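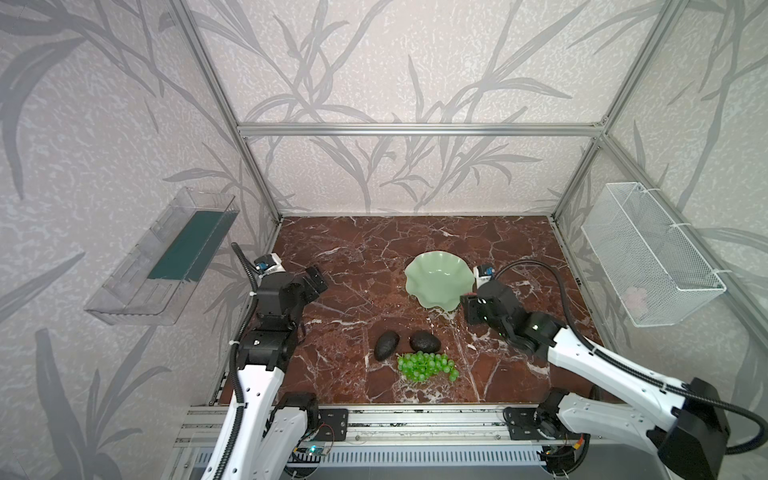
제4장 과일을 그릇에 담기까지

4.1 시작하며

과일을 담는 일만큼 만만해 보이는 일이 또 있을까요? 씻어서 그릇에 올리면 끝날 것 같지요. 그런데 막상 아보카도와 포도를 같은 그릇에 담아 보면 금세 손이 멈춥니다. 무엇을 먼저 넣어야 할지, 포도송이는 어느 쪽으로 늘어뜨려야 할지, 검은 껍질이 그릇 색을 눌러 버리지는 않을지. 저는 이 순간을 정말 좋아합니다. 요리를 한 것도 아니고 불을 켠 것도 아닌데 벌써 부엌일의 재미가 시작되었으니까요!

앞의 세 장에서는 칼과 도마, 물과 불을 다루었습니다. 이번 장에서는 도구를 거의 쓰지 않습니다. 그릇 하나와 과일 두 종류면 충분합니다. 그릇은 가장자리가 물결처럼 굽이치는 연한 세이지그린색이고, 과일은 거의 검은빛이 도는 아보카도 두 알과 밝은 연두색 포도 한 송이입니다. 준비물이 소박하다고 얕보지 마세요. 제가 Lavville 생활문화교실에서 수업을 맡았을 때 수강생들이 가장 오래 붙들고 있던 과제가 바로 이것이었습니다. 어느 일요일 반에서는 점심시간이 지나도록 아무도 앞치마를 벗지 않았습니다.

이 장을 마치면 다음을 할 수 있게 됩니다.

껍질의 질감과 색을 보고 함께 놓을 과일을 고른다.
그릇의 테두리와 깊이에 맞추어 담는 순서를 정한다.
바닥면과 배경의 무늬가 강할 때 그릇의 자리를 잡는다.
아보카도와 포도를 따로, 또 같이 보관한다.

4.2 먼저 늘어놓고 본다

담기 전에 반드시 재료를 그릇 바깥에 놓아 보세요. 그릇은 뒤쪽에, 과일은 앞쪽에 둡니다. 이렇게 놓으면 그릇 안이 비어 있을 때의 모양이 눈에 들어오고, 과일 하나하나의 생김새도 가려지지 않습니다. 장 첫머리의 상차림도 같은 순서를 따랐습니다. 그릇 앞에 아보카도, 오른쪽 아보카도 바로 앞에 포도입니다.

아보카도 두 알이 놓인 방향을 비교해 보세요. 왼쪽 것은 비스듬히 기울어 좁은 끝이 왼쪽 아래를 향하고, 오른쪽 것은 좀 더 가로로 누워 있습니다. 같은 과일인데도 인상이 꽤 다르지요? 좁은 끝이 향하는 쪽으로 시선이 따라가는 것, 이것을 이 책에서는 과일의 '코'라고 부르겠습니다. 코가 있는 과일에는 아보카도 말고도 서양배, 무화과, 레몬이 있습니다. 자두나 귤은 코가 없거나 아주 약합니다.

코가 있는 과일을 여럿 담을 때 모두 한 방향으로 맞추면 가지런해 보이고, 조금씩 틀어 놓으면 방금 장바구니에서 꺼낸 듯 편안해 보입니다. 둘 다 좋습니다. 다만 서로 정면으로 마주 보게 하면 그 사이의 빈틈이 유난히 도드라지니 처음 연습할 때는 피해 주세요.

포도는 또 다릅니다. 포도송이에는 몸통과 꼬리가 있습니다. 알이 빽빽하게 모인 부분이 몸통, 몇 알씩 흩어지듯 이어지는 부분이 꼬리입니다. 첫머리의 포도를 보면 왼쪽과 가운데가 몸통이고 오른쪽 끝이 꼬리입니다. 저는 꼬리가 있는 송이를 만나면 괜히 신이 납니다. 꼬리 하나로 그릇 전체의 표정을 바꿀 수 있거든요! 가게에서 고를 때 꼬리가 엉성하다고 내려놓는 분이 많은데, 담아내는 용도라면 오히려 반가운 송이입니다. 대신 꼬리 쪽 알은 꼭지가 약한 경우가 있으니 송이를 들 때는 몸통 쪽 줄기를 잡습니다.

4.3 거친 껍질, 매끈한 껍질

아보카도의 껍질은 오돌토돌하고 포도의 껍질은 둥글고 반들거립니다. 이 둘을 나란히 놓으면 서로가 서로를 더 잘 보이게 해 줍니다. 거친 표면은 빛을 잘게 흩고, 매끈한 표면은 빛을 한 점에 모읍니다. 그릇 안쪽에도 눈을 돌려 보세요. 유약을 입힌 듯 윤이 나는 면에는 위쪽에 작고 하얀 반짝임이 맺힙니다. 포도와 그릇이 같은 편이고 아보카도가 혼자 다른 편인 셈입니다.

Trarkovar 공방에서 그릇 빚기를 가르치는 Kristaps Pärn 선생은 그릇을 고르러 온 사람에게 늘 과일부터 꺼내 보라고 합니다. 매끈한 그릇에는 거친 것을 하나쯤, 거친 그릇에는 매끈한 것을 넉넉히. 처음에는 너무 단순한 규칙이라 반신반의했는데, 집에 돌아와 찬장을 다 뒤집어 가며 해 보니 열에 아홉은 들어맞았습니다. (나머지 하나는 용과였습니다. 용과는 어디에 두어도 용과입니다.)

색도 같은 방식으로 봅니다. 연한 세이지그린과 밝은 연두는 친척 사이라 가까이 두면 부드럽게 이어집니다. 거기에 검은빛에 가까운 아보카도가 들어오면 무게가 생깁니다. 어두운 색은 아래쪽이나 뒤쪽에 두면 안정감이 있고, 위로 올리면 그릇이 갑자기 머리가 무거워 보입니다. 어느 쪽이 틀렸다는 말은 아닙니다. 일부러 무겁게 올려 보는 것도 4.6절의 실습에 들어 있습니다.

4.4 물결 테두리를 살리는 법

테두리가 굽이치는 그릇은 그 자체로 꽃 한 송이와 비슷합니다. 가장자리를 과일로 다 덮어 버리면 이 그릇을 고른 보람이 없어집니다. 그렇다고 가운데에만 소심하게 모아 두면 남은 반찬처럼 보이지요. 담는 순서는 이렇습니다.

먼저 아보카도 한 알을 중심에서 조금 벗어난 곳에 눕힙니다. 나머지 한 알은 첫 번째에 살짝 기대게 놓습니다. 두 알이 서로를 받쳐 구르지 않는지 그릇을 가볍게 흔들어 확인하세요. 그다음 포도의 몸통을 두 알이 만든 골에 얹고, 꼬리는 물결의 낮은 굽이 쪽으로 흘려 보냅니다. 높은 굽이에 걸치면 송이가 들려 미끄러지기 쉽습니다. 마지막으로 한 걸음 물러나서 테두리가 어디까지 보이는지 살핍니다. 절반 넘게 보이면 충분합니다.

그릇이 작아서 아보카도 두 알이 들어가지 않을 때는 무리하지 말고 한 알을 밖에 두세요. 그릇 바로 앞에 놓인 한 알은 그릇 안의 과일만큼이나 제 몫을 합니다. 저는 이런 과일을 '마중 나온 과일'이라고 부르는데, 수강생들이 어찌나 좋아하던지 다음 주부터는 모두가 한 알씩 마중을 내보냈습니다.

4.5 무늬 위에 무늬

흰 식탁보 위에 흰 접시를 놓는 것은 쉽습니다. 재미는 바닥과 벽에 무늬가 있을 때 시작됩니다. 첫머리의 상판은 적갈색 대리석 무늬에 흰색과 옅은 회색 결이 불규칙하게 지나가고, 뒤와 양옆의 벽지는 옅은 베이지 핑크 바탕에 커다란 회색 대나무 같은 줄기와 잎이 뻗어 있습니다. 여기에 굽이치는 테두리의 그릇까지 더했으니 꽤 대담한 조합입니다!

그런데도 과일이 잘 보이는 까닭은 색의 역할이 나뉘어 있기 때문입니다. 벽은 회색과 분홍 기운으로 물러나 있고, 바닥은 붉은 갈색으로 따뜻하게 받쳐 줍니다. 초록은 그릇과 포도가 맡았습니다. 붉은 기운 위의 초록은 작은 면적으로도 또렷합니다. 반면 아보카도처럼 어두운 과일은 적갈색 바닥에서 조금 가라앉을 수 있으니, 자리를 정할 때 바닥의 밝은 결을 활용해 보세요. 희끗한 부분이 과일 가까이에 오도록 몇 센티미터만 옮겨도 윤곽이 살아납니다.

집에서 연습할 때 벽지까지 바꿀 필요는 없습니다. 포장지나 남은 천을 뒤에 세우면 됩니다. 저는 Nukia에서 산 잎무늬 포장지를 몇 년째 돌려 쓰는데, 모서리가 다 해졌어도 여전히 제 몫을 합니다. 무늬를 고를 때는 과일보다 아주 크거나 아주 작은 것이 편합니다. 포도알만 한 물방울무늬 앞에 포도를 두면 눈이 어지러워요. 저도 해 봤습니다.

4.6 실습

실습 가. 아보카도 두 알의 코를 같은 방향으로 맞추어 담은 뒤, 한 알만 돌려 다시 담습니다. 두 결과를 그림으로 간단히 그려 둡니다. 잘 그릴 필요는 없고 타원 두 개면 됩니다.

실습 나. 포도를 맨 먼저 깔고 그 위에 아보카도를 올려 봅니다. 알이 눌리기 전에 바로 내립니다. 눈으로 느끼는 무게가 어떻게 달라졌는지 두세 문장으로 적습니다.

실습 다. 같은 그릇을 창가와 방 안쪽에 차례로 놓고, 그릇 안쪽의 반짝임이 어디로 옮겨 가는지 관찰합니다. 오전과 저녁 여섯 시에 한 번씩 해 보면 더욱 재미있습니다.

4.7 담은 뒤의 일

아보카도는 실온에서 익힙니다. 꼭지 쪽을 엄지로 살짝 눌러 말랑한 기운이 느껴지면 먹을 때가 된 것입니다. 껍질 색만 믿지는 마세요. 품종에 따라 다 익어도 초록빛을 지키는 것이 있습니다. 익은 뒤 바로 먹지 않는다면 통째로 냉장실에 넣어 익는 속도를 늦춥니다.

포도는 반대로 차게 두는 편이 좋습니다. 손님이 오기 조금 전에 꺼내 담고, 남은 송이는 물기를 닦아 다시 냉장실로 보냅니다. 씻는 것은 먹기 직전에 합니다. 알 겉의 뽀얀 분은 포도가 스스로 만든 막이니 억지로 문질러 없앨 필요가 없습니다. 7월처럼 더운 때에는 담아 놓은 그릇을 오래 두지 않도록 하고, 상온에 내놓은 포도부터 먼저 드세요.

다음 절부터는 과일의 종류를 늘려 봅니다. 복숭아가 나오고, 드디어 석류도 등장합니다. 석류를 가르는 방법은 227쪽의 부록에 따로 실었으니 궁금한 분은 먼저 읽어도 좋습니다.

독자 의견

밤톨어멈
'마중 나온 과일' 읽고 바로 레몬 한 개를 그릇 밖으로 내보냈어요. 별것 아닌데 식탁이 달라 보이네요. 남편은 굴러 나온 줄 알고 도로 넣었습니다.

soban33
실습 나 하다가 포도 세 알 터졌습니다. 바로 내리라고 적혀 있는데 사진 찍느라 늦었어요. 다음 판에는 그 문장을 굵은 글씨로 해 주세요.

Agyeman
물결 테두리 그릇이 없어서 평범한 국그릇으로 했는데도 괜찮을까요? 낮은 굽이가 없으니 꼬리를 어디로 보내야 할지 모르겠어요.

느린부엌
위에 국그릇 쓰신 분, 저는 손잡이 없는 쪽 아무 데나 늘어뜨렸는데 괜찮았어요. 그릇이 깊으면 밑에 행주를 접어 깔아 보세요. 그리고 부록 쪽수, 제가 가진 책에는 한 쪽 뒤에 있습니다.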